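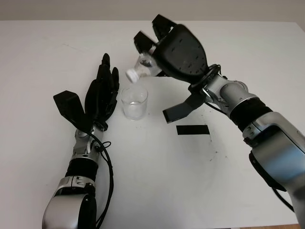 Water meter change-over to start in Nondwood this month

14/02/2019

Work to replace every household water meter in Nondwood will begin in the last week of February, starting with the streets north of the Steyn Road bridge.

The shire will change 2192 meters in the town and in the smaller settlement of Histance. The old meters will be taken out and new ones put in the same position, usually just inside the front boundary. Residents don't need to apply and there is no charge for the new meter.

Most of the meters now in use were put in when the Histance bore came on line, and many have started to read low. Shire water manager Dumisani Zulu said a meter that reads low saves its owner a little money but makes it hard to work out how much water is leaking from the mains.

"We know what leaves the treatment plant and we know what we bill for," Mr Zulu said. "The gap between the two has been growing for years. Part of it is leaks and part of it is tired meters, and until the meters are replaced we can't say how much is which."

A trial was held last winter in the Rarkon estate, on the eastern side of town, where 115 meters were changed. Mr Zulu said the trial turned up several leaks on private land, most of them under driveways and lawns, and one in a toilet cistern that had been running day and night. The owners had not been aware of them.

What happens on the day

A card will be left in the letterbox a week before work starts in each street. The plumber will knock on the door before turning the water off. If there is no answer the job will go ahead, as long as the meter can be reached from the street or through an unlocked gate.

Water will be off for up to 30 minutes at most houses. It may take longer where the pipe on either side of the meter is old galvanised steel and has to be cut back. In those cases the plumber will leave a note saying what was done.

When the water comes back on it may look cloudy for a short time. Residents are asked to run the outside tap nearest the meter until it clears, and to do this before using the washing machine or the hot water. Air in the pipes can make taps spit for a few minutes.

The plumber will write down the final reading on the old meter and take a photo of it. A copy of the reading will be left with the householder or in the letterbox. Anyone who wants to check it should take their own reading beforehand.

People who depend on water for medical equipment at home, including dialysis, should ring the shire office now so a time can be booked. Cafes, the bakery and the two motels will also be given booked times, and the school meters will be changed during the April holidays.

Clearing around the meter

Residents have been asked to clear plants, mulch and soil away from the meter before the work starts. Pavers laid over a meter will be lifted and put back, but the shire will not replace concrete that has been poured around a meter box.

Dogs should be tied up or kept inside on the day. Where a meter can't be reached, a second card will be left asking the owner to ring and make a time. A third visit will cost the owner $200.

That charge drew questions at the public meeting in the Nondwood Memorial Hall last week. Several people who own holiday houses at Histance said they would not see a card in the letterbox until Easter. Mr Zulu told the meeting that owners with a postal address outside the shire would be sent a letter as well, and that the charge would not apply to them before June.

Leaks on private land

The shire owns the pipe up to and including the meter. Everything on the house side belongs to the property owner, and repairs are the owner's job.

Under a change passed by the council in February, owners who find a hidden leak after getting a new meter can ask for up to $300 off their next water bill. They will need to show a receipt from a licensed plumber, dated within six weeks of the meter being changed. Dripping taps, faulty garden sprinklers and swimming pools are not covered.

Councillor Zanele Molefe, who moved the change, said it was aimed at pensioners and others who could be handed a large bill through no fault of their own.

"The water was already being lost," Cr Molefe said. "It just wasn't being counted properly. I didn't want someone on a pension opening a bill twice the usual size with no way to deal with it."

She had asked for a higher limit, but the council settled on the lower figure after advice from its finance staff. The arrangement will be looked at again when the first full round of bills has gone out.

Cr Molefe said renters should tell their landlord or agent when the meter had been changed, as the owner has to put in the claim. Tenants who pay for their own water use can ask for the discount to be passed on to them.

Bills and readings

The new meters will still be read by a person walking the route. The shire looked at meters that send in their own readings – these are used in some larger towns – but found the phone signal at Histance was too poor for them to work well. The meters being put in can have a sender added later.

Bills will keep coming every four months. The next one will show two lines of water use, one for the old meter and one for the new, with a total underneath. The price per kilolitre does not change until July.

Residents can test for a leak themselves once the new meter is in. Turn off every tap and appliance at night, write down all the numbers on the meter, including the red ones, and look again in the morning before any water is used. If the numbers have moved, there is likely to be a leak somewhere on the property.

Work north of the bridge is expected to take five weeks. The crew will then move to the town centre, followed by the streets near the showground, and finish at Histance before the end of July. Heavy rain may hold things up in the low streets by the creek, where some of the meter boxes fill with water.

A map of the streets and their start dates is on the wall at the shire office and in the library – printed copies are free at both. Questions can be put to the water desk at the shire office between 9 am and 4 pm on weekdays.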